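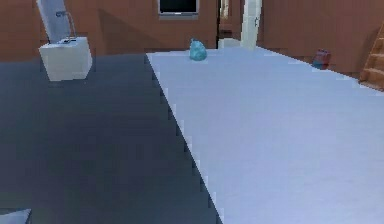

Raum aus dem Simulator: weiße Tischplatte, hinten der türkisfarbene Beutel.

Nachtlauf

Lempi Pelkonen schaltete um kurz vor sechs den Bildschirm ein und las die Zahl unten links. Brollness hatte in der Nacht rund 4000 Durchgänge gerechnet und selbst bewertet. 195 davon lagen in ihrem Ordner, der Rest war erledigt.

Im August hatten sie noch zu dreizehnt im Büro in Drimitz gesessen und jeden Durchgang von Hand geprüft. Hatte der Roboter den Gegenstand gefunden, ja oder nein. War er gegen ein Möbelstück gefahren. Man klickte, trank Kaffee, stritt über Grenzfälle. Jetzt waren sie 6, und gestritten wurde kaum noch, weil jeder seinen eigenen Ordner hatte.

Sie öffnete den ersten Durchgang. Brollness hatte »unklar« danebengeschrieben.

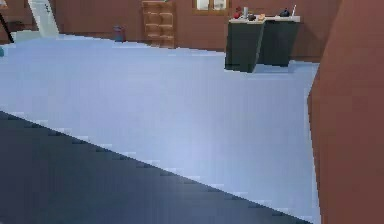

Lempi kannte die Wohnung inzwischen besser als ihre eigene. Rotbraune Wände, überall. Sie hatte einmal bei Orkex nachgefragt, wer die Farbe ausgesucht habe, und als Antwort eine Ticketnummer bekommen.

Sie schrieb »Ziel nicht erreicht« und drückte die Eingabetaste. Das Programm nahm die Antwort an und lernte daraus. Das stand so im Handbuch. Je besser sie arbeitete, desto kleiner wurde der Ordner.

»Wie viele hast du?«, fragte der Kollege gegenüber. Sein Nachbartisch war seit dem Herbst frei, der Stuhl stand noch da.

»Hundertfünfundneunzig.«

»Ich hab weniger als gestern.«

»Ich auch«, sagte sie.

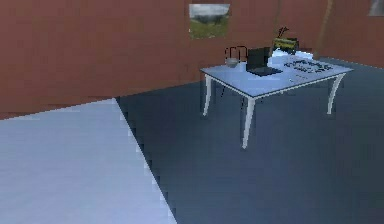

Zweiter Teil: Die Anfrage

Gegen zehn kam eine Nachricht von Chiriac, dem Kunden. Man wolle wissen, weshalb der Roboter am Tisch so oft zögere. Brollness habe dazu keinen Befund geliefert.

Lempi suchte die Durchgänge mit dem Tisch heraus und ließ sie langsam laufen. Früher hätte sie jemanden gerufen - vier Augen, das war die Regel gewesen. Sie machte es allein. Immer wieder fuhr der Roboter heran, hielt, drehte ein Stück und hielt wieder.

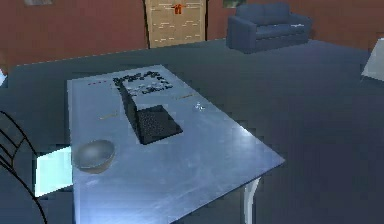
Am Laptop lag es, vermutete sie. Der Deckel verdeckte einen Teil der Platte, und der Roboter suchte offenbar dahinter weiter. Sie schrieb es in drei Sätzen auf und schickte es ab.

Die Antwort kam nach dem Mittagessen. Chiriac bedankte sich. Orkex bat sie, den Befund als Regel zu formulieren, damit Brollness ihn beim nächsten Mal selbst erkenne.

Sie brauchte dafür den Nachmittag. Um halb fünf lud sie die Regel hoch, spülte ihre Tasse und holte ihre Jacke.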